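Sat 8 August

River gauge bench, Folstead side. Hubert and Svenja in until lunch, me after.

Main job was the stage-discharge curve for the Prantl embankment. The district wants to know what level at the footbridge means water over the low section, and the old curve stops well short of that. It was drawn before the gravel was taken out upstream, so the bed it assumes is gone. Stojan's cross-sections came in last night. The left bank has moved out and the bed is lower through the bend, up to 20 cm lower at the deepest section. The same gauge reading now means more water than it used to. Anyone using the old table will call the warning late.

Refit with the new sections. The low end is fine. The top end depends on four points, all from one flood last November, and two of those were read off a staff by flashlight. Hubert wants to drop them. I would keep them in and widen the band. Left both versions in the shared folder, named so it's clear which is which. 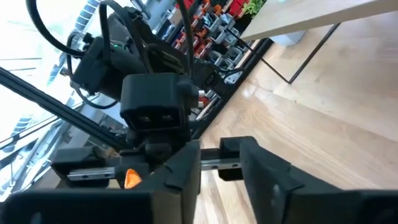
Rail and carriage, bench side.

Pressure sensors: we have eight back from the field. Four hold zero overnight in the tube. The others drift, and three of those came from the same stretch below the Durero sluice, where the housings silt up. Svenja opened one and found fine clay packed behind the vent filter. Cleaned it, put it back in the tube, will read it Monday. If it settles I'd rather clean the rest than order more. Delivery is slow and the rains won't wait for it.

Do not use the tape-marked tube for calibration. The scale has slipped. I've written this before and the tube is still on the rack.

Domenica called from the council office. The relief motion goes to the members again and they want one page from us on the embankment: what failed, what was patched, what is still open. She asked for no graphs. I said one graph. Points for the page:

Breach was at the old culvert, where the fill was never compacted properly. The toe was already wet the week before, per the ward log.
Patch is sandbags and rubble. It is not a repair and the page should say so in those words.
Drainage ditch behind the bank is still blocked at the Vureck road. Water that gets over has no way back to the river.
The evacuation list for the lower houses is out of date. 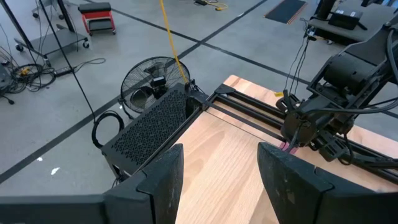

Gisela thinks we should leave the upstream gravel digging out of the page, as it's a separate complaint with its own hearing. I see the point, but the curve shifted and somebody will ask why. Suggest one sentence: the bed has dropped between surveys, cause under review. She'll look at the wording.

Still to do:
Zero check on the cleaned sensor
Ask Stojan for the section at the footbridge itself — he has the one above and the one below
Take the bad tube off the rack
Draft page to Domenica, copy to Gisela
Find out who holds the key to the Durero gauge hut

Backed up the curve files to both drives. The printer is out of toner again, so the old table is still the one pinned by the phone. I've crossed out the top rows in pen.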